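# Chapter 3: Sorting and Folding Knit Garments

Knits make up most of the volume in a household wash and take up most of the folding time. A woven shirt keeps its outline when it is lifted. A knit stretches at the point where it is held and hangs in folds below it, so the collar, hem, and sleeves are hard to find.

This chapter covers three tasks:

1. separating garments that have become wrapped around one another;
2. locating a reference edge, such as a hem or a rolled cuff;
3. laying the garment flat before the first fold.

Surface pattern is treated in Section 3.2. Stripes follow the cloth. Where they run parallel, the fabric lies smooth; where they bend or converge, it is bunched. A plain white knit gives no such guide, and its folds must be read from shadow and texture alone. Figure 3.1 shows both kinds together, a crumpled white garment with a black-and-white striped knit wrapped around and beneath it.

Readers should know the terms *wale*, *course*, and *selvage* from Chapter 2. Exercises begin after Section 3.4 and require 16 garments, at least half of them knit.

**Figure 3.1** Plain and striped knits, bunched

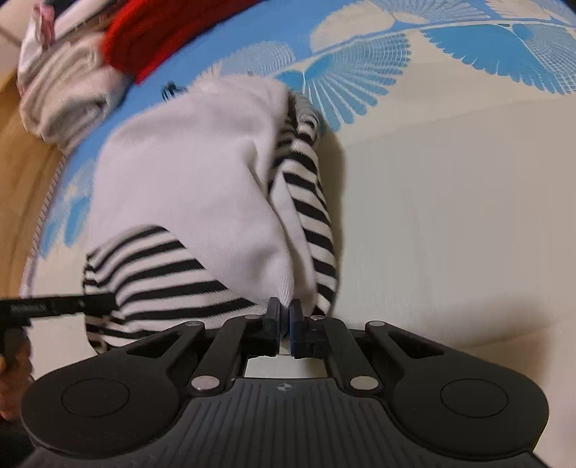 *Page last changed: August, by E. Brynjólfsdóttir*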